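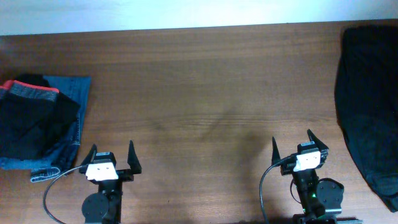

Folded denim on a brown wooden tabletop.

Vinora
Plain-text records of sentencing bills, clause by clause

Version 3, released 2 Oct 2021

Vinora collects draft laws on criminal sentencing and splits them into single clauses, so you can follow one idea (a minimum term, say, or a rule on early release) through every version of a bill. We've wanted something like this for years and we're really pleased to have it out!

What you get

The release covers 300 bills from the Wudo assembly, with every published draft of each one. There are three tables:

bills.csv: one row per bill, with title, session, sponsor's chamber and final status
clauses.csv: one row per clause per draft, with the full text
changes.csv: pairs of clauses from neighbouring drafts, marked same, edited, moved, added or dropped

The changes table is the one to open first. Sort it by bill_id and draft_no and you can watch a mandatory term shrink, vanish and come back in a committee draft under another heading. It's surprisingly gripping reading for a spreadsheet.

Getting started

Unzip the archive anywhere you like. All the tables are UTF-8 with commas between fields and double quotes around clause text. Some clauses contain line breaks, so please use a proper CSV reader and don't split on newlines.

The key joining everything is clause_id. It stays the same when a clause is edited or moved, and a new one is given only when the wording has been replaced outright. Deciding which was which took a lot of friendly arguing, and 800 of the hardest pairs were marked by two readers. Their separate answers are in the agreement folder, including the ones where they never did agree.

Where the text comes from

Drafts were taken from the assembly's public register. Older ones existed only as scans, and those were read with Tretance and then corrected by hand. Look for source = scan in clauses.csv if you'd like to leave them out. The section symbol still turns up as a capital S in a few places.

Known gaps

Schedules and tables of offences are missing from this version. Amendments moved from the floor are included only if they were later printed. Status was last checked in February, so a bill shown as pending may have passed or lapsed by now.

Vinora says what a bill's text was at each stage. It doesn't hold votes or speeches, and it shouldn't be used as legal advice.

Changes since version 2

Added the moved label
Fixed draft numbers for bills that changed title
Dates now in a single format throughout

Licence and contact

The tables are free to use and share with credit to the Evangelista project. Corrections are very welcome, and the quickest way to send one is to open an issue with the clause_id and the wording you think is right.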